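Print this page | E-mail this page

Workshop tips: hand-held grippers, cords and wiping-down jobs

Quick list, mostly from Ailbhe Lenihan's notes plus what we've picked up at Stokeo since May. Applies to any room where people wear the gear and do ordinary chores so a robot can learn from it. Not the law, just house rules. Check your own local code for the electrical stuff.

Floor first. Shiny tile is slick with a bit of spray on it. Dry it before anyone straps in. Closed shoes, flat soles, no socks.

Power strips – against the wall, never in the walking line. Tape down anything that has to cross. We use 20 inches of tape either side of a crossing, seems plenty. Don't plug one strip into another. Ever.

Small stuff on the floor gets picked up before the run, not during. You can't see your feet well past a harness and two grippers. Try it and you'll know.

Cables on the body. Coil the slack and clip it high, close to the strap. Hanging loops catch on chair arms and table corners. Leave enough that you can reach full stretch without a tug at the plug.

Tag cubes: keep them clean and keep sleeves off them. Dry microfiber only, no glass cleaner, it lifts the print. A scuffed tag means a bad run and you wont find out till later.

Cloths. Fold in four, then grip in the middle. Bunched up works too for dusting but the tail drags. Damp, not dripping – wring it twice. Keep a separate cloth for tables and one for floors, different colors if you can.

Table wiping: far edge first, work back toward you. Move the plant off or go around it, just do it the same way every time. Daithí Ní Mhurchú wants it written on the sheet which one you did. Fair enough.

Breaks. Gear off after 20 minutes. Arms get tired before you notice and the grip goes sloppy. Sit down away from teh person still working, and lay spare grippers on a table, jaws closed.

Space: keep 70 inches clear around whoever is wearing the harness. Chairs with wheels pushed right in. More than one person working? Agree who goes where first.

Jaw pads – we swap ours at 300 runs, or sooner if they shine. Tumard pads last longer than the Corrigan ones, cost more tho.

End of day: strips off at the wall, cables coiled loose, cloths in the wash.

Last updated: Nov 1, 2023 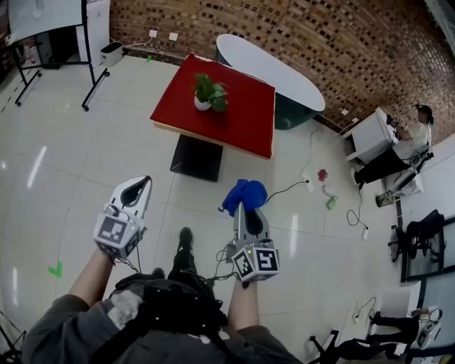
Cloth in the right gripper, harness on, red-topped table ahead.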